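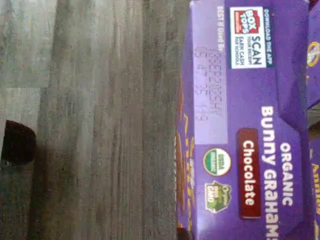
Re: [tindlow-list] Smaller packs, same price?

Nabila Pattinasarany wrote:

> The Koo on the high street has put its own-brand crackers in a new box. Same price, 28 fewer grams. I think we should all write in. If over 80 of us complain they will have to change it back.

Will they, though? I'd like to see what the old weight was before I sign anything. Has anyone kept an old box, or a till receipt with the weight on it? Shops do shrink things, I don't doubt that, but we had the same fuss over the Pornomeck teabags and two of the people who were crossest had been comparing different sizes.

I also don't see what a pile of identical letters does. Zuvon had plenty of ours about the bus shelter and sent everyone the same reply.

What I would read is the price per 100g on the shelf label, then and now. I'm in there on Thursday and can copy down today's figure. Someone else will have to find the old one.

And please, can we keep it to crackers? The last thread got on to parking by the second message.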